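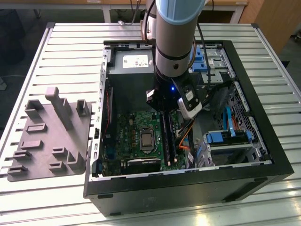 Slide 4 – tower on its side, panel off, Dell board facing up.

- Start with orientation. Case flat on the table, interior up, so every part lifts out vertically.
- Point out the power supply at the far end, label up. Read the rating from the label before ordering a replacement. The spare from Andton is 300 W.
- Processor: heat spreader exposed in the socket. Clean off old paste before the cooler goes back on.
- Blue marks the drive-bay latches and the caddy. Mention that the Roltness bench guide calls these "touch points" – same thing.
- Orange SATA cable loops over the right side of the board, close to the black power wires. Route it clear before closing the case.
- Graphics card comes out before the memory. Odair has the order on his handout, step 9.
- Pause for questions. Amrit takes the one on static straps.

Next: drive removal, almost 4 minutes.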